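Table clearing

Table clearing is the removal of food, containers, crockery and rubbish from a table after a meal or snack. It comes before wiping the surface and is usually treated as separate from washing up. The word "clearing" is used in homes, canteens and offices alike. In restaurants the same work is called bussing in North American English, and clearing down in parts of the British catering trade.

The task differs with the kind of meal. A table laid with plates and cutlery is cleared mostly of things that will be washed and used again. A table used for takeaway food or a packed lunch is cleared mostly of packaging, and the work is then largely one of sorting: food to keep, food to throw away, containers to recycle, and containers that have to go in general waste.
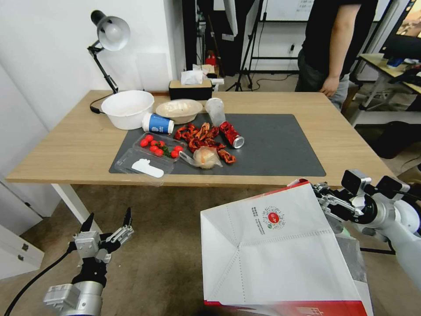
Page last changed: July, by Mirjana Kelmendi

Contents
1 Items found on the table
2 Order of work
3 Sorting
4 Mats and surfaces
5 Shared tables
6 Studies
7 See also

Items found on the table

Bowls. Bowls and basins are often left with scraps in them. Where food remains, the bowl is scraped before it is stacked. A deep bowl can be used to carry smaller items to the sink, although cups placed inside one another while they still hold liquid are a common cause of spills.

Paper cups. Most paper cups for hot drinks have a thin plastic lining and cannot go in with ordinary paper unless the local collection says so. A lid, where there is one, is taken off and treated separately, as is a loose card sleeve. A cup lying on its side, like the white and blue one near the bowls, is set upright before it is moved in case there is still some drink in it.

Clear plastic cups. These are light and easily knocked over. They are emptied and stacked.

Drink cans. Metal cans are accepted by nearly all household collections. Whether they should be crushed depends on how the collection is sorted. Some sorting plants prefer whole cans, as a flat one can be mistaken for card. A crumpled can may have a sharp fold and is best picked up by the ends.

Clamshell containers. A clamshell is a clear plastic box with a hinged lid, widely used for fruit and salads. If there is produce left in it the lid is closed and the whole box goes to the fridge. Anything lying on the open lid, such as a spoon or a card, has to be taken off first or the lid will not shut.

Bagged bread. A bun or roll in a plastic bag will generally keep until the next day if the bag is tied. The bag is kept with the bread until the bread is eaten.

Loose items. Shells, stalks, peel, dried pieces and crumbs are gathered last. They are pushed together with the side of the hand or a folded cloth and taken up in one go.

Tissues and other non-food things. A tissue box, a lamp or a charger may share the table with the meal. They stay where they are or are moved to the back edge, and cables are lifted clear before any wiping is done.

Order of work

There is no fixed order, but household manuals tend to give one close to the following.

1. Food that is to be kept is closed up and put away.
2. Liquids are poured off.
3. Tall or unsteady items are removed.
4. Bowls and plates are scraped and stacked by size, largest at the bottom.
5. Cutlery is collected, with reusable pieces kept apart from disposable ones.
6. Packaging is sorted.
7. Loose scraps are gathered.
8. The mat is lifted or wiped, and then the table.

In her handbook for canteen staff, Solange Arruda puts packaging before crockery. Her reasoning is that light packaging takes up most of the space and gets in the way of stacking. The Kuipers method, taught on some catering courses, divides the table into halves and finishes one side completely before starting the other. It suits long tables where two people work from opposite ends. On a small table it saves little time.

Working from the back of the table to the front is often recommended for a single person, who would otherwise have to reach over cups and open boxes. Against a wall there is no choice of side, and the things at the back are usually reached last, once the front has been cleared.

Sorting

Sorting may be done at the table or at the bin. Sorting at the table needs room to set things down, and it works well when part of the surface is still free. Sorting at the bin is quicker for one person with a tray but leads to more mistakes, particularly with mixed items such as a paper cup with a plastic lid.

A usual division is:

Keep: unopened food, fruit in a closed container, bread in a bag, clean napkins
Wash: bowls, plates, metal cutlery, glasses, serving spoons
Recycle: cans, clean rigid plastic, clean card
Food waste: scraps, peel, shells, stale bread
General waste: greasy paper, used tissues, most thin film

Plastic spoons are a borderline case. They are small enough to drop through sorting screens and many collections refuse them for that reason. Some households wash and reuse them.

Soft fruit is checked before it is put away. One mouldy piece is removed along with those touching it, and the rest is eaten soon. Leaves and stalks are left on until the fruit is washed, as they slow drying out.

Cooked food that has been standing out is treated more strictly than fruit or bread. Rice, shellfish and anything in a creamy sauce are the items most often thrown away after a long meal.

Mats and surfaces

A large table mat protects the surface and gives the clearer a boundary to work to. Dark mats hide stains but show crumbs and flour. Pale mats do the reverse. Fabric mats are shaken out and washed. Rubber and vinyl mats are wiped where they lie, and then lifted at one end so that the table underneath can be dried.

Light wooden tables mark easily if a wet cup is left on them. A cloth wrung out well is used in the direction of the grain, followed by a dry one. Washing-up liquid is enough for most marks. Solvents and scouring pads damage varnish.

A mat that does not cover the whole table tends to collect the meal at one end. This is common where the rest of the table is wanted for something else, and it makes clearing easier: sorted items can be set down on the empty part. The table below has its bowls, fruit container, bagged bun and can towards the left and centre, with the right half of the mat free. 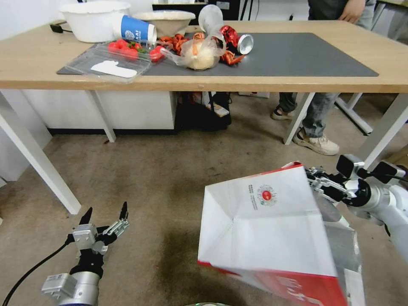 Shared tables

In offices, workshops and student housing the table is often used by people who did not eat together, and it may be unclear whether something has been finished with. Three arrangements are common. In the first, each person clears their own things at once. In the second, the table is cleared at a set time, and whatever is still on it is thrown away or moved to the fridge. In the third, the work goes by rota.

The set time is the arrangement most often written down. At Linent, a firm with a single long kitchen table, the time is half past two, and a card on the fridge gives it. Fridge shelves there are emptied on Thursday. Labelling a closed container with a name and a day is the usual way of keeping it from being thrown out.

Rotas last better where the job is defined narrowly. "Clear and wipe the table" is followed more regularly than "keep the kitchen tidy", which can be taken to include the sink, the floor and the bins.

Studies

Little has been written on table clearing as a subject in itself. The Jondik survey of workplace kitchens recorded 1275 meals, of which 1227 were followed by some clearing on the same day. In 303 cases the table was cleared by a person who had not eaten at it. The survey did not look at homes.

A later booklet published by Korell, a maker of canteen trays, advises one sorting point for every 500 diners in large halls. Arruda considers this too few where most of the food arrives packaged.

See also

Crockery
Food storage
Household waste
Place mat
Takeaway packaging
Washing up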